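Sorting Foil and Paper After a Catered Lunch

This procedure covers the two materials most often put in the wrong container at Trilwood: aluminum foil trays and brown packing paper. It assumes a clear table with a bin at one end. Check your local rules first, as collection services differ on both items.

Setting up

1. Clear the table of cutlery, napkins and cups. These are handled separately.

2. Set the bin at the left end if you are right-handed, or at the right end if you are left-handed.

3. Lay out one item of each material as a reference for anyone helping. A foil tray and a wadded sheet of brown paper are enough. Leave space between them so that grease from one does not transfer to the other.

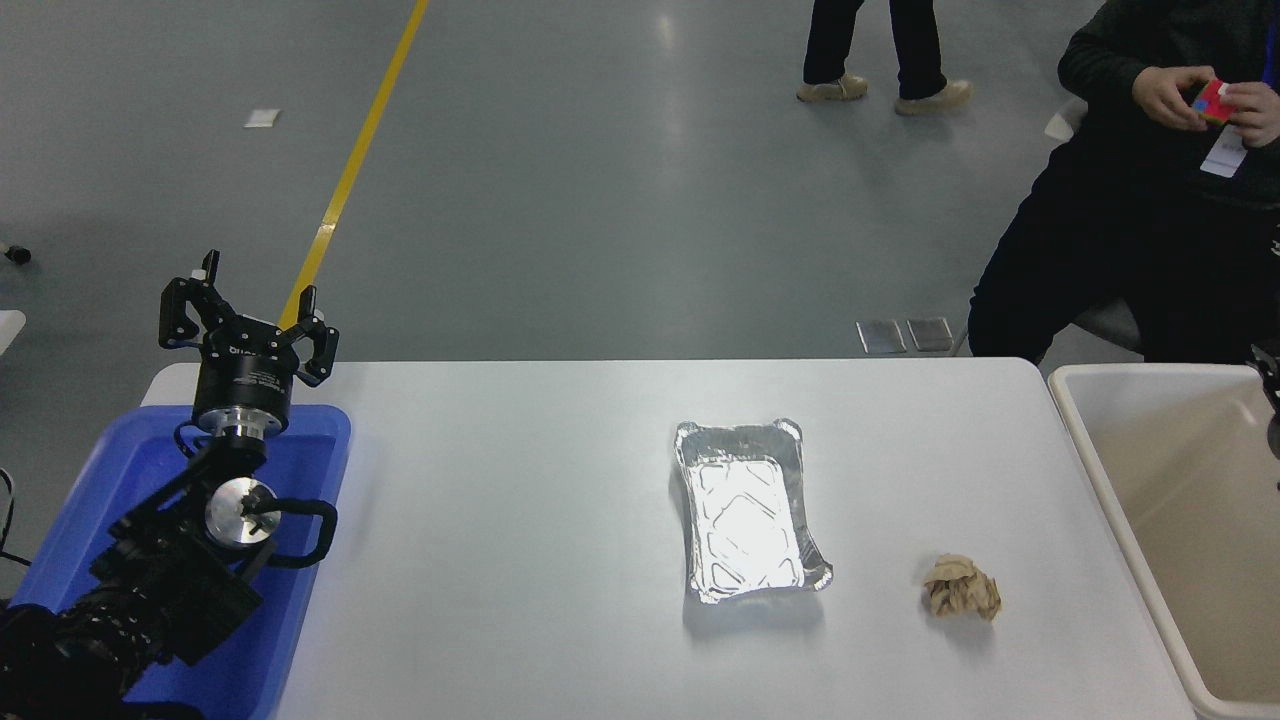

Foil trays

4. Scrape out food with a spatula. Pay attention to the crimped rim and the embossed bottom, where residue collects.

5. Rinse in warm water and let the tray drain upside down for 2 minutes.

6. Nest trays of the same size — up to nine per stack. Taller stacks tend to jam in the Gendora crusher.

Brown paper

7. Open the ball and check both sides. Paper with grease spots goes to compost.

8. Remove tape and labels. Small scraps of glue are acceptable.

9. Flatten clean sheets and fold them twice. Loose balls take up too much room in the bin and are easily mistaken for trash.

Emptying

Empty the bin when the contents are four inches below the rim. Pickup is on Saturday.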